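Heleck PC teardown set: read me first

Hello, and thanks for downloading this. I'm Yvette Charbonneau and I put the set together, mostly in my own workshop in Ballham, with a lot of tea and one very patient arm. What follows is the stuff I'd want to know before training anything on it. Some of it is a bit rambly, sorry, but the tables are in a separate file (columns.txt) if you just want the field names.

What's in it

Short demonstrations of a gripper working inside old desktop computers. Every one was guided by a person (me, or one of the two people from Morin who came over in April to help out) and recorded from start to finish, including the fumbles. There are 90 demonstrations in the main folder and 30 in a second one called "extras", which I'll get to. The work is split into 7 tasks: unplugging a drive, pulling a flat data cable, moving a bundle of wires out of the way, releasing a memory module, lifting a memory module out, reaching for a named part without touching anything else, and putting a cable back where it came from.

That last one is by far the hardest and I nearly left it out. Cables have opinions. You push one down and it springs up somewhere else, and a policy that has only ever seen tidy cables falls to bits the first time a wire crosses its path. So I've kept lots of mess in!

How a demonstration goes

I start with the case lying open on the bench and the arm parked above it. Press record, say the task out loud (the audio isn't in the release, but the typed version is, in task.txt), then guide the gripper in. When the job's done, or when I've given up, I back out to the parked position and stop. Giving up counts as a demonstration too and gets marked "gave_up" in the outcome column. Please don't just filter these out without having a look, as some of them contain a very nice recovery before things went wrong again.

The wrist camera sits close to the fingers, so you get a good view of whatever you're about to grab and a pretty poor one of everything else. The gripper's own plates can hide a large chunk of the picture when it's down inside a case.
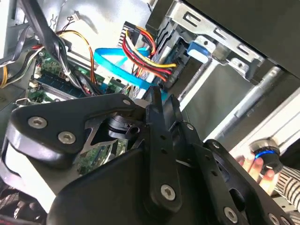 If your model needs to know where the whole case is, use the overhead camera in the Camik folder (named after the stand it was fixed to, for no better reason than that's what I typed on the first morning). The two are lined up by timestamp. I checked the start and end of every recording by eye and the middle of only a few, so tell me if you find any drift.

The extras folder

These were recorded with brighter lamps, and with the cases turned round so the drives come in from the other side. I made them to test on and I'd be grateful if you did the same. If you do train on them, please say so when you compare numbers with anyone else.

Things I know are wrong

Hands turn up in the wrist view. I haven't masked them, so a model may well learn that a hand nearby means something is about to happen. There's a hand_visible column, filled in by me, late at night, so treat it kindly.

The force readings are missing from the first few recordings of the drive task. The field is there but it's all zeros. Anything marked "no_force" is one of these.

All the machines are old desktops, with plenty of room inside compared with anything small and modern. I'd be surprised if a model trained on this set could manage a laptop, and I haven't tried.

The task wording changed a bit as we went. I say "ribbon" in some files and "flat cable" in others for the same thing. I've left task.txt as it was typed and added a cleaned-up version called task_clean.txt next to it.

Using it

Do what you like with it, research or otherwise, so long as you mention Heleck somewhere and pass this file along with any copy you share. Corrections are very welcome, especially to the outcome labels. Send me the recording name and what you think it should say, and I'll put the fix into the next version with your name next to it.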